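Packing and Small Spaces, handout 4
Bags: loading a soft backpack from a table

Notes to go with the afternoon session. Svenja Kaufmann is teaching the first half, Mathias Wieser the second. If you missed handout 3 (suitcases, hard shells) get it from Amparo Carrasco, the shelf outside her room. You need it for the bit on weight.

Reading for this week: Nima Nouri's chapter on soft bags, first half only. Skip the part on rucksack frames, not examined.

1. Why a table and not the floor

Floor packing = bending, kneeling, things rolling under the bed. Table at hip height is kinder on the back and you see everything at once. Cloth on top if you have one. Felt is good, thin boxes don't slide about. Smooth tabletop, expect to chase things.

Clear the table first. Properly. Old post, cups, keys, all off. Then only what belongs to the packing goes back on.

2. Laying out

Bag in the middle, flat, back panel down, front pocket facing up. Straps out of the way of the zip. Then everything else round it, one layer, nothing stacked unless you really run out of room.

Sort by how it behaves, not by what it's for. Svenja's four sorts (learn these, they come back in the test):

Flat and bendy: mouse pads, folders, thin scarves.
Flat and stiff: notepads, slim boxes, tablets.
Boxy: biscuit boxes, small cubes, chargers in their cases.
Crushable: crisps and other snack bags, fruit, anything puffed up with air.

Most everyday bags are a mix of all four, and that's the trouble. Students last year did it by purpose (snacks here, desk things there) and had the crisps under the boxes every time.

Layout for the exercise, teal cloth, black backpack in the middle. Find one item for each sort before you read on. Mouse pad with the cartoon girl, Oreo box, snack bag and notepad will do for a start, and then decide where you'd put the slim navy box. 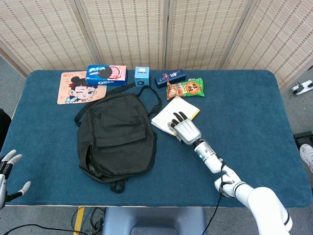 3. Order of loading

Back panel first. Flat and bendy goes against the back, so mouse pad in first, picture side inwards so it doesn't get scuffed. Don't roll it, rolled pads never lie flat again (Mathias disagrees, he rolls his. Ask him).

Then flat and stiff. Close the notepad before it goes in! Open pages catch on the zip and tear. Spine down.

Boxy things at the bottom, long side across the bag. Small cubes fill the gap at the end. If a box is half empty, take the contents out and flatten the box, you are carrying air otherwise.

Crushable last, on top, and no pulling the zip tight over it. If the zip needs force somthing has to come out.

Front pocket: small things you want while walking. Leave it till the end, a full front pocket pushes into the main space and you lose more than you gain.

4. Weight

Short version. Heavy near the back and about halfway up, light things outwards. Weigh the bag empty, weigh it full, write both down in grams. The Hämmerli scale in the practice room goes up to 3,000 and then just shows dashes, so use the big one for anything with books in.

Leonie Prantl's worked case from the lecture: bag came to 2,386 g full. Taking out one stiff folder got it down by 100. Not much on the scale but she said she noticed it on the stairs, and the bag closed properly after.

5. Common faults

Packing the snack bag first because it is nearest your hand.
Straps left dangling, caught in the door.
Bag stood upright on the table while loading. Falls over. Lay it down for the flat things, then stand it up for the boxes with one hand on the top loop.
Forgetting what is in there. Write the list before, not after.

6. To do before next time

a) Lay out your own bag on a table, sort into the four groups, make a list.
b) Load it twice, once in the order above and once backwards. Note wich items shifted when you walked 2 floors up and down.
c) Half a page on one item that didn't fit any group. Umbrellas have been done to death, please pick something else.

Hand in to Svenja. Paper is fine. Next handout is on wash bags and liquids, bring a towel.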